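Where Did the Hand Go? Speaker notes for the Demonthorpe robotics software evening
Hiba Majali
26/10/2018

Slide 1 is just the title, so say hi, thank the Plolenton folks for the room, and get going. I always burn too much time on the intro. Quick version: I work on the tracking side of Qudah, our pipeline for turning hand-held gripper recordings into trajectories a planner can use. Ayman Daher wrote the replay tool, Jatness, and most of the good ideas in the second half are his (he's sitting near the back, please ask him the hard ones).

One thing up front so people can relax: no neural network in tonight's talk. It's all squares, clocks and coordinate frames, and I think that's plenty! Next slide is the head camera view, leave it up while I talk. 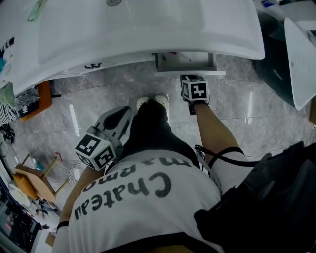
9 min read

So let people look for a second, then point at the two cubes. Bathroom sink, drawer open underneath, one cube just below the front lip of the drawer and the other one riding on the gripper. From those two cubes and one camera up top we want two hand poses, in a frame that still makes sense when the person moves their head. Sounds easy when I say it fast.

Cubes instead of flat tags: a flat tag is great until you turn your wrist, and people turn their wrists constantly when they open things. With a cube there's usually a face pointing somewhere useful. The catch is that as the hand rolls you hand over from one face to the next, and if your calibration between faces is even slightly off, the pose jumps at the handover. In our early plots this looked like the operator had hiccups. I spent a week in March blaming the camera driver. It was the cube model. I had assumed the printed squares sat dead center on each face, and they didn't, because I glued them on and I'm bad at gluing.

What we do now is solve for the cube geometry along with everything else. Wave it around in front of the camera, collect frames where two faces are visible together, and let the optimizer figure out where each square really is. It takes a couple of minutes and I've stopped apologizing to the driver.

(If someone asks about the lettering on the shirt: yes, big black shapes on white are exactly what a square detector likes to chew on. They don't survive the decode step, they just cost time. We mask a region over the torso and move on.)

The floor deserves a mention too. Shiny tile with long bright streaks in it. Our first exposure setting was automatic, and auto exposure looks at all that glare and makes its own decisions. We lock exposure at the start of each recording and accept that some corners will be dull. Dull and steady beats pretty and wandering, at least for corner detection.

Slide 4, one handle, very close

Okay, switch cameras. The head view tells you where the gripper is and almost nothing about the thing it's holding. For that we look from the tool itself.

Things to say over this one: the fingers are always in the same place in the picture, because the camera moves with them. That's lovely for a policy, and lovely for checking contact too. The world does the moving. The lens is wide, so straight door edges come out as curves, and anybody who skips undistortion here and then fits a plane to a door is going to have a funny-looking door. Ask me how I know.

A small black tab on a white door is also a nice test of the grasp label. We mark "closed on object" from finger width plus the wrist image, and the two vote. Width alone is fooled by thin things: a thin tab and an empty grasp are close together in the numbers. With the image in the vote it gets a lot better, though it's still the label we fix by hand most often.

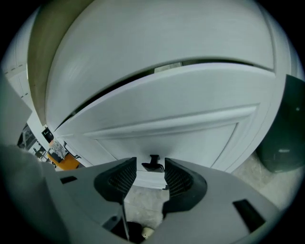 Slide 5, when the cube goes under the sink

This is the meat of the talk, slow down here.

People work under things. They reach beneath the rim of the basin, behind a door, down into a drawer. The head camera looks from above, so the cube slides in and out of view right at the moment you care about. And it doesn't vanish cleanly! First you lose a corner, then the detector holds on with a bad corner, and you get a few frames of confident garbage before it drops out. The garbage is worse than the dropout. With a dropout you know you have a gap.

Our fix in Qudah comes in stages. First we throw away any detection where a corner sits too close to a strong edge that isn't part of the square, which catches the rim of a sink very nicely. Then we let the motion from the gripper camera carry the pose through the gap. Then we run the whole recording backward as well as forward and blend the two, so the error in the middle of a gap gets pulled in from both ends.

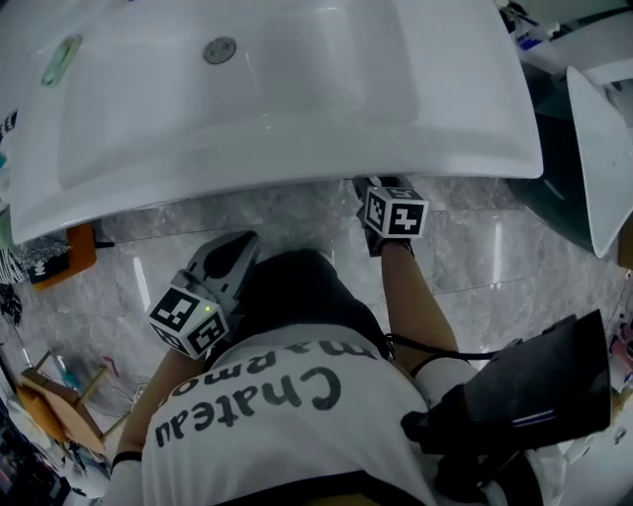 The backward pass was Ayman's idea and I argued against it for, like, a whole afternoon, because I wanted everything to run live. He asked me who was watching it live. Fair enough. We record, we process afterward, and nothing is lost if the numbers come out an hour later.

How long a gap is too long? We draw the line at two seconds. Past that the drift is bigger than a cabinet handle, and a planner that's fed that will happily knock on the door instead of opening it. Segments with longer gaps are kept but flagged, and they only get used for the coarse part of the motion.

Slide 6, clocks (the boring slide that costs everyone the most)

Each camera has its own idea of what time it is. We once measured an offset of nearly 200 milliseconds between the head stream and the gripper stream, and at that size the hand arrives at the handle well before the fingers see it. All the poses were good and the recording was still useless.

We line them up using rotation. Both streams see the head and hand turning relative to the cube, so you compare the turning speeds and slide one against the other until they match. You need some actual turning in the data for this to work, so every recording opens with a wrist wiggle. Ten seconds, looks ridiculous, please don't skip it. Jatness refuses to load a recording where it can't find the wiggle, and yes, that was a fun week of angry messages.

Slide 7, Jatness

Do the demo here if the projector behaves. Otherwise talk over the stills.

Jatness puts the streams next to each other with one scrub bar, and draws the estimated pose on top of each. You drag, you watch the axes, and when they pop off the cube you hit a key and it makes a note. That's most of the tool. I check more bugs this way than with any plot, since a plot will show me a spike but won't show me that the spike is somebody leaning over a mirror.

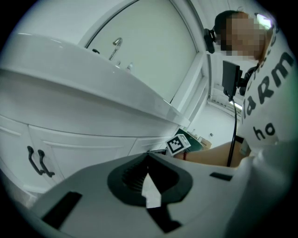
Gripper camera view: vanity and mirror at left, marker square near the hand.

Mirrors! Spend a minute on them. A reflected marker is flipped, so the decoder ought to reject it, and it mostly does. The feature tracker is the one that gets hurt. It finds beautiful stable corners inside the glass and believes they're in a room on the far side of the wall. We fit for a second consistent motion and, when one shows up, drop everything that follows it. Works fine with a big mirror. A small one doesn't give you enough points to notice, and I don't have a good answer there yet, so if you do, come find me.

Slide 8, what the planner gets

Keep it short. Output is a gripper pose per frame, a finger width, a grasp label, and a confidence. The confidence is the part I'd fight for. Our planner treats low-confidence stretches as suggestions and replans through them with collision checking on, and treats high-confidence stretches as something to follow closely. Doors and drawers get one extra step where we fit an arc or a line to the path after the grasp, which smooths out the leftover jitter.

Slide 9 is thanks plus the questions I expect:
- Can you drop the cubes? Probably some day. I like having something I can check against.
- Does it run on a laptop? Yes, with a fan noise you'll get to know.
- Is the wiggle really necessary? Ayman, please stand up.

Related
Gluing squares on cubes, and how to stop doing it badly
Jatness key bindings, the short list
Fitting a hinge from one door opening
Locked exposure and shiny floors
Demonthorpe robotics software evening: talks and slides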